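Talk notes: an arm, a dish rack and two years of evenings
Ploltstead shared workshop, members' night, November 17, 2021

Notes to self are in brackets. Posting them more or less as I spoke from them, because a few people asked and my handwriting on the printed copy is hopeless.

Opening

Evening everyone. (Wait for the kettle to finish.) I'm the one who's had the end bench by the window since January, so first of all thank you for putting up with the noise, and sorry to whoever keeps finding cable ties in the vice.

I'm going to talk about getting a home-built arm to unload a dish rack. It isn't finished. It does plates fairly well and cups rather badly, and most of what I want to say is about cups.

Ask who here has built something with a gripper on it. (If it's only Keyvan, move on quickly.)

Where it came from

I started at home on the kitchen worktop with a kit arm I bought second-hand from a chap in Darnton. It had two dead motors and a bag of screws, half of them the wrong thread. I thought I'd have it picking up mugs in a fortnight. Two years later I've replaced every joint apart from the base, and the base is next.

Why dishes? I hate putting them away, and they're a lovely hard problem as well. They're shiny, they overlap, they're all slightly different, and they sit in among a forest of little prongs which are exactly the right size to get a finger stuck in. If you want to find out how bad your calibration is, try reaching into a dish rack!

What's in it

Keep this short, people can come and look afterwards.

The arm itself: printed links, metal brackets at the shoulder and elbow. Viorica Mihăilă cut the brackets for me after my first set bent. Hers haven't.

The controller is a Zamani board, bought because it was the only one in stock. I've grown fond of it. The documentation is one long page and you have to scroll for everything.

The gripper has two fingers, black, and I'm on version eight of them. Versions one to five were too fat to go between the prongs. Six and seven were thin enough and snapped. Eight has a rib down the back and so far it's fine.

The camera sits at the wrist and looks along the fingers. I had it on a pole over the bench for the first year, and it could never see what mattered, as the arm was always in the way. Moving it to the wrist was the best afternoon's work in the whole project. You do pay for it with motion blur, and more on that in a minute.

The software is my own, called Taseck. (Don't explain the name. It takes too long and it isn't funny.)

How it decides what to grab

The arm goes to a start position, takes a look, picks one thing, gets closer and looks again. I used to plan the whole movement from the first look and go in blind. Don't do that. I've got a box of broken crockery at home from doing that.

For training I've been saving pictures from the wrist and labelling them by hand in the evenings. There are 1624 labelled so far. I'd like to get to 3000 before I retrain, and if anyone fancies an hour of drawing outlines round cups, I will buy the biscuits. Rami Khoury has already done more than his share and is excused.

Plates versus cups

(Put the picture up now and leave it up.)

Plates first. A plate in a rack is a kind thing to do to a robot. It's standing up, the rim is where you expect it to be, and you can come at it with one finger either side. The main trouble is shine. A bright spot on the glaze looks like an edge to my code, and for a good month the arm was trying very politely to pick up reflections. I fixed that by looking from two slightly different places and ignoring anything that slid about between them.

Cups are awful. People put them in any old way round – upside down, tipped over, wedged. When one's on its side among the prongs, the outline gets chopped into bits by whatever's in front of it, and the first version of Taseck would report two or three small cups where there was one. The open end matters too. If I know which way it faces I can put a finger inside and lift. If I get it wrong I push on the closed end and the whole cup shoots off along the rack.

The yellow one's on its side with the open end facing right, in towards the inner prongs, and there's a long prong crossing in front of it. The blue plate just above is the easy customer.
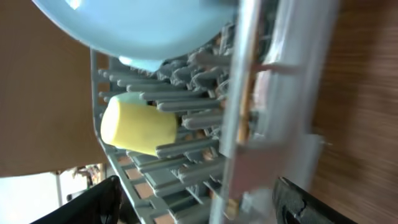 Things that went wrong

The blur. With the camera on the wrist, anything you save while the arm is moving comes out smeared, especially long straight things. I now wait for the arm to settle before I use a picture for a decision. I still keep some of the moving ones for training, on Hamidreza Bahrami's advice, and he was right, it copes better for having seen them.

The rack wandering. Every time a finger caught a prong, the rack shuffled along a bit and all my positions were out. I spent weeks blaming the shoulder joint for this. Clamps. Use clamps.

Squeezing. I had no force sensing to begin with, only a number for how far to close. Fine for a plate, far too much for a thin plastic cup. I read the motor current now and stop when it climbs. It's crude, but the cups come out the shape they went in.

The emergency stop. Mine was on the far side of the bench, behind the arm. Think about that for a second. (Pause.) It's on my side now.

What it costs

Bahman Tehrani asked me to put this in. Roughly 300 quid if you leave out the tools and the crockery, and the motors are most of it. I should have bought better ones at the start and skipped the cheap set.

What's next

Cups with handles, which I've been avoiding. A new base. Cutlery is a separate talk and possibly a separate lifetime.

I also want to try it with somebody else's washing up. I've got used to how I load a rack and I suspect the arm has too, so if you've got odd bowls or mugs you don't mind losing, bring them in and leave them on the end bench with your name on.

Questions

(Likely ones: can it load a dishwasher – no. Is it faster than doing it yourself – also no. Can I have the files for the fingers – yes, version eight only, ask me or Keyvan Ranjbar and we'll copy them over for you. Finish in time to stack the chairs.)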